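Notebook, opinion coding project (Trindell port treaty)
2019-09-05
Written by Csenge F.

Continued from the last entry. The import is finished and Cukero now holds all 372 opinion columns about the Trindell treaty, both the Wusville papers and the papers from the capital. Umesh removed the duplicates in the morning. Most of them were the same column published under two headlines, one in the print edition and one on the website. We keep the print headline and put the web headline in the notes field. Please do not delete the web headline, Lalit wants to compare them later.

Double coding, first round. Elínborg and I coded the same 30 columns without talking to each other. We agree well on the position of the author (for the treaty, against it, undecided) and badly on the blame code. We differ in 17 columns. This is too many to continue, so I stopped the coding of new material and we spent the afternoon with the disagreements.

I write down what we found, in the order we found it.

First problem: who is "the government". In the Wusville papers the authors write "the government" and mean sometimes the city council and sometimes the national ministry, in the same paragraph. I had coded by the nearest name before it. Elínborg had coded by the subject of the whole column. Her way gives more sensible results when the column is short, mine when it is long and moves between the two levels. We decided: if the text names an office or a person in the same sentence, use it. If not, code "government, unclear". We do not guess. Umesh is afraid the unclear group will become very big, and maybe he is right, but then at least we know how big it is.

Second problem: blame that is reported. Example from a column by Kanaujia, who writes often and has a special habit. He gives first the arguments of the other side, very long and in full strength, and only at the end he says that he finds them empty. I had coded the blame in the first part as his own. It is clearly not his own. In the column on harbor fees he needs more than 200 words before he says anything in his own voice. So the rule from now on is to read to the last line before any code is given. I know this sounds obvious, but the Cukero screen shows one paragraph at a time and it is very easy to click already.

Third problem: irony. "Our wise negotiators have again brought home a victory." I coded praise, Elínborg coded blame. After reading the rest of the column I agree with her. We did not find a good rule. For now we tick the box "tone uncertain" and write one sentence why.

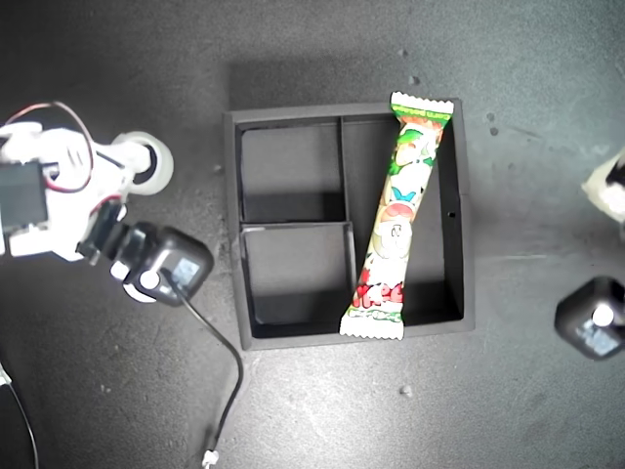

Fourth problem, and this took the most time: the word "concession". In the codebook from January it stands as a negative word, to be counted as criticism of the treaty. But the authors who are for the treaty use it also, and in their texts it means something like a fair price. One of them writes that every concession was "paid back on the same day" by the other delegation. With the old rule this column scores as hostile. It is one of the most friendly columns in the whole set. I took the word off the negative list. Geeta Tripathi made the old list and I wrote to her to ask if there was a reason I do not see. No answer yet.

While looking at this I checked the other words on the list. "Surrender" and "sell-out" can stay, I found no friendly use. "Compromise" I am not sure. "Pressure" should go too, in my opinion, it says who acts but it does not say if the author likes it. Elínborg would keep it with a note. Left open.

A remark on the material itself. I had expected that the capital papers are for the treaty and the Wusville papers against, and this is how people speak about it. In the part I have read it is less clean. There are two Wusville columnists who defend the treaty with purely local arguments (work on the dock, the ferry line, the cold storage) and never mention the national interest. In the capital I see the opposite complaint, that Trindell received too much. Both are "against" in our scheme, but a reader in Wusville who is against and a reader in the capital who is against want completely different things. The position code hides this. Lalit proposes a second field, "against from which side", with free text at first and categories later. I like the idea, but it means going back to everything already coded. He says he will do the going back himself. I write it here so there is a witness.

Letters to the editor: a few came in by mistake with the import. Umesh marked them with a gray label and they are not to be coded. If you find one more, use the same label, please, and do not move it to another folder. When somebody moved the interviews last time the numbering broke and it cost us a morning.

Small technical things. Cukero loses the note if you close the column before the save mark appears. It happened to me two times today. Elínborg writes her notes in a text file first and copies them – slow but safe. The search does not find words divided by a hyphen at the end of the line, so "conces-sion" was missed in the scanned pages. Umesh has a script that joins them again. He will run it on a copy and compare before he touches the real set.

To do:
Umesh – hyphen script on the copy, then tell everybody before the real set is changed
Elínborg – write the new text for "government, unclear" and for reported blame, with one example each
Lalit – draft of the second field
me – ask Geeta again, read all the Kanaujia columns once more and correct my codes

Second round of double coding uses fresh columns, the same number as the first. I do not look at Elínborg's sheet before, and she does not look at mine. If the blame code is still so weak we must think about splitting it in two, one code for who is blamed and one for what. Elínborg wanted this from the beginning, and I was against it for reasons of time.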